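Urkari Opens Solar Repair and Reuse Workshop in Tetonstead

Urkari, the company that has been putting solar panels on roofs around Tetonstead for nine years now, opened a repair and reuse workshop on Tuesday in the old feed warehouse behind its offices, and a good many of its longtime customers came by in the morning to have a look around and drink the coffee.

The idea is a simple one, and it has been a long while in the making. Panels come down off roofs for all kinds of reasons -- a family adds a second story, a barn gets sold, a hailstorm takes out half a row -- and plenty of them still have years of good work left. Until now Urkari has been stacking them in a shed and hoping to get around to them. The new workshop will test each one, replace worn connectors and junction boxes where it makes sense, and sell the ones that pass at a reduced price, with a seven-year warranty on the repair.

The company says the shed held 300 panels at last count, and that 81 of them have already been through testing and are ready to go to new homes. Most will suit smaller jobs such as well pumps, chicken coops, cabins and garden sheds, though anyone hoping to cover a whole roof is very welcome to come in and talk it over.

Inverters are part of the plan too. Starnari, which supplies the test equipment, will train the bench staff through April, and Butkienė, the family-run electrical firm across the street, has agreed to handle wiring for customers who would like their secondhand panels installed as well as delivered. 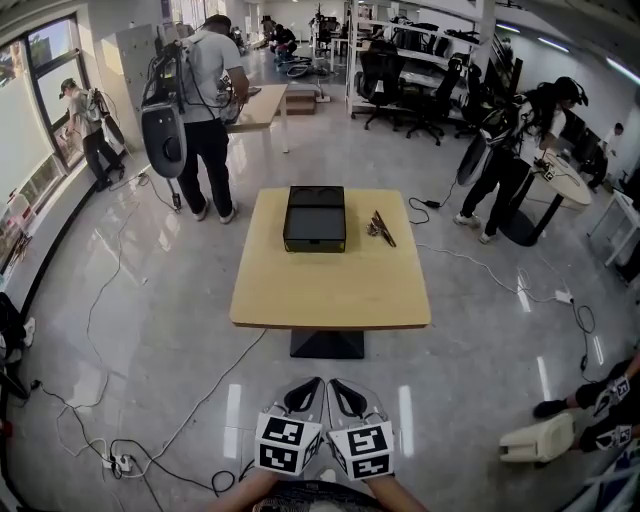 A square wooden table in a white-walled room, with a black box and a small metal tool on top.

The workshop will take panels of any make, working or not, and there is no charge for dropping them off. Folks are asked to call ahead if they have more than a pickup load, and to bring the original paperwork if they can still lay hands on it. Doors open at 8 a.m. on weekdays, and the coffee, we are told, will stay on at least through the end of the month.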